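Meet the Grippers You Wear Like Gloves

How does a robot learn to pick things up? One way is to watch a person do it first! The Vover kit from Clilorow comes with two grippers, one for each hand. You strap them on, and then your own fingers stay out of it. The grippers do all the touching. 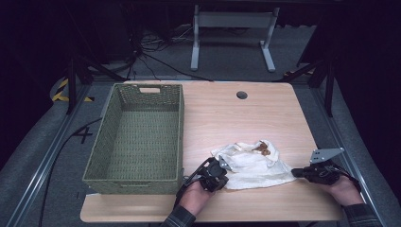
Cloth is a great thing to practice on, and it's trickier than it sounds. A block keeps its shape when you pinch it. Cloth flops and folds a new way every single time, so a robot needs to see lots and lots of tries (one practice set has 230 of them!).

Each gripper has two black fingers that face each other. Move them closer together and they can pinch. Move them apart and they let go.

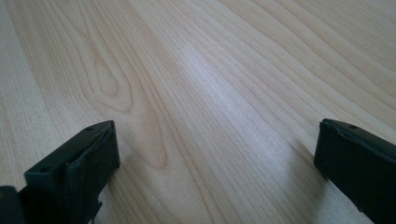 Try it yourself! Hold your thumb and one finger wide apart over a table. Now pick up a sock using only those two. Can you fold it? How about in 3 moves?

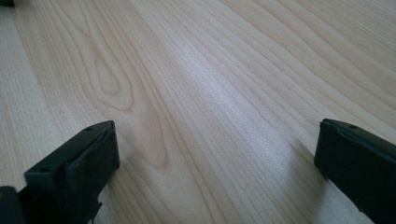
The best part is how much you notice about your own hands. You slow down before you touch something, and you open up wide before you grab. A robot has to learn every bit of that, starting from zero.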